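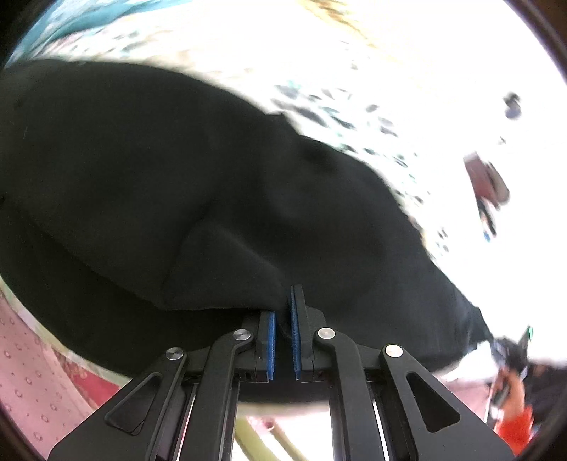

The Long Road to a Good Black

Dyers have chased it with bark, rust, beetle-bitten oak and boiling pots of logwood. At a small works on the Karkitz River, they're still chasing it.

The first thing you learn at the Hakard dye works is that you have been wearing brown. Or green, or a very dark plum. I walked in one December morning in what I would have sworn was a black sweater, black jeans and a black wool hat, and the dyer at the front bench asked me to put the hat on the windowsill next to the sweater. I did. The hat was navy. The sweater, which I have worn to funerals, was the color of strong coffee.

"Everybody's is," she said, and went back to stirring.

I had come because of a bolt of cloth. A friend who sews for a small theater had draped a length of Hakard wool over her kitchen chair, and I could not stop looking at it. It was so dark that the folds seemed to go missing. She told me it had been in the pot seven times, in three different baths, and that the people who made it would happily talk about it for as long as I could stand up. They did! I was there until the lights came on across the river.

Black is the hardest color to get into cloth and the easiest one to get wrong. A yellow can be a little off and still be a nice yellow. A black that is a little off is a red, or a gray, or something that looks fine in the store and turns rusty on the walk home. For most of the history of clothing there was no single plant, bug or rock you could throw in a kettle and pull out black cloth that stayed black. You had to build it, one layer on top of another, and every layer had its own way of going bad.

Tannin and rust

The oldest recipe that most dyers would recognize is also the simplest. Take something bitter, such as oak galls, chestnut bark, sumac leaves or walnut hulls. Steep your cloth in it until the water looks like tea. Then dip the cloth into a bath with iron in it. The tannin in the plant grabs the iron and the whole thing goes dark right in front of you, in seconds, as if somebody had pulled a shade.

I got to try this with a scrap of cotton and I am still not over it. The cotton went in a pale tan. I pushed it under with a stick, counted a few breaths, and it came up slate. Another dip and it was charcoal. The same reaction gave the world its ink for centuries, and there is something very cheering about watching a rag turn into the inside of an inkwell.

The galls themselves are a treat. A tiny wasp lays an egg in an oak bud, the tree grows a hard little ball around the grub, and that ball is loaded with tannin. Good galls used to be shipped across seas by the sack. Hakard buys some and picks the rest, and there is a wooden drawer at the back of the works full of them, each the size of a marble, some with a neat round hole where the wasp chewed its way out. The ones with no hole are better. I spent far too long sorting through that drawer.

The trouble is the iron. Leave too much of it in the cloth and it will eat the fibers. Museums everywhere have old textiles where the reds and blues are sound and the black parts have simply crumbled out, leaving holes in the shape of the pattern. Old tapestries often have this problem in their outlines. You will see a figure with a bright cloak and a fine face, and a gap where the dark edge of the sleeve should be, patched by some later hand in newer thread.

Blue underneath

The better way, and the costlier one, was to start with blue. A dyer would put wool through a vat of woad or indigo until it was a deep midnight color, then go over it with madder, which is red, and sometimes with weld, which is yellow. Blue, red and yellow stacked up on the same thread will swallow nearly all the light that lands on it. No iron needed, or only a touch, and the cloth stays strong.

You can imagine what that did to the price. Every trip through a vat was labor and fuel and plants somebody had to grow. A true black gown in the 1400s was a way of wearing a great deal of money without a single jewel, and the rich of Europe figured this out quickly. Look at the portraits. All those grave people with white collars and serious faces can seem plain to us, almost modest. Their neighbors would have seen it very differently!

Cheaters were everywhere, of course. Cheap black made from bark and iron filings looked much the same on the day you bought it, and towns passed rules to keep the two apart. In many places the dyers who worked with blue and the dyers who worked with other colors belonged to separate trades, which made a layered black a matter for negotiation as well as skill. One common check was the edge of the cloth. A little strip would be tied off before the last bath so that the blue underneath stayed visible, and a buyer could turn up the corner and see what had been paid for.

Hakard still does this. Each length leaves the works with a thumb-wide strip of plain blue at one end, and I find it the most lovable thing about the cloth. My theater friend trims hers off and keeps them in a jar.

Wood from across an ocean

Then came logwood. It grows in Central America and on the Yucatán Peninsula, a twisty tree with a heartwood that is dull brown until you chip it and wet it, and then it bleeds purple. With iron it gives a lovely soft black, deep and a little warm. European dyers were suspicious at first, and England banned it for many years on the grounds that the color faded. Once people learned to fix it properly, it took over. For a couple of centuries a great share of the black silk and wool in the western world had logwood in it, and mourning clothes in the 1800s leaned on it heavily.

The chips at Hakard come in paper sacks from a supplier called Ocampo, and the room where they are kept smells faintly sweet. You have to let them age. The dyers spread them on trays, sprinkle them with water and turn them over for days, and the pile slowly shifts from brown to a deep beet red as air gets to it. Every person who passes the trays gives them a stir. I started doing it myself by noon.

The pot I watched that afternoon was logwood over indigo over wool, recipe number 423 in the works book. The book is really a shelf of notebooks, and the recipes run up to 896, though plenty are crossed out with remarks in the margin. Number 61 says only "green by spring, never again." Another has a snip of wool pinned beside it and the word "yes" underlined so hard that the pencil went through the page.

Then the lab

Everything changed in the second half of the 1800s, when chemists started pulling dyes out of coal tar. Aniline black came along in the 1860s, and it was a marvel on cotton. You didn't really dye the cloth with it. You soaked the cotton in the ingredients and the black formed inside the fiber itself, where it stayed put through wash after wash. Early versions had a habit of turning greenish, and the process could weaken the cloth if it was rushed, but the results were dark beyond anything bark and rust could do at that price. Sulfur blacks followed a few decades later. They were cheap and sturdy and are still used by the ton on denim and work clothes.

I asked whether the people at Hakard looked down on all this. They looked at me as if I had lost my mind. They adore it. One of the dyers owns a pair of old sulfur-black work pants that she brought in to show me, gone soft and gray at the knees, and she talked about those knees for a good quarter of an hour. Sulfur black fades in a way that many people find beautiful. The high spots wear pale and the seams hold on to the dark, and you can tell where the wearer kept a pocketknife.

What the works cares about is the difference between blacks, and once you have seen it you can't stop. Wool dyed with logwood has a glow of red in it. Black over indigo goes cold and blue at the edges. Velvet looks darker than anything because the pile stands up and the light falls in between the threads and has a hard time getting back out. Satin in the very same dye can look almost silver where it bends. A matte cotton goes flat and chalky, and polyester from the fabric store often has a purple cast that only shows up under certain bulbs.

Which is why the windowsill matters so much. Daylight from the north is the judge for every piece. They hang a new length beside an old one, step back, argue, turn both over and argue again. The cloth I saw in the pot that day was for Buravow, a small weaving shop upstream that wants the same black it bought nine years ago, and a scrap of the old order had been taped to the glass. Wool changes from year to year with the sheep and the weather. So does the river water. Matching it means starting over every time with a recipe that almost works.

If you want to try some of this at home, start with tea. Brew it very strong, drop in a piece of white cotton that you've washed well, and let it sit overnight. In a separate jar, cover a few rusty nails with vinegar and water and leave the lid loose for a week or two. Put on gloves, strain the rusty liquid, add a splash to a bucket of water and dip the cotton in. Use a bucket and spoon that will never see food again. You'll get gray the first time. Rinse it well, put it back in the tea, go around again, and the gray gets deeper with each pass.

Mine is on its fourth round. I taped it to the kitchen window beside the hat, and by daylight it has a little green in it, so tomorrow I'm going to see what happens if I add some madder.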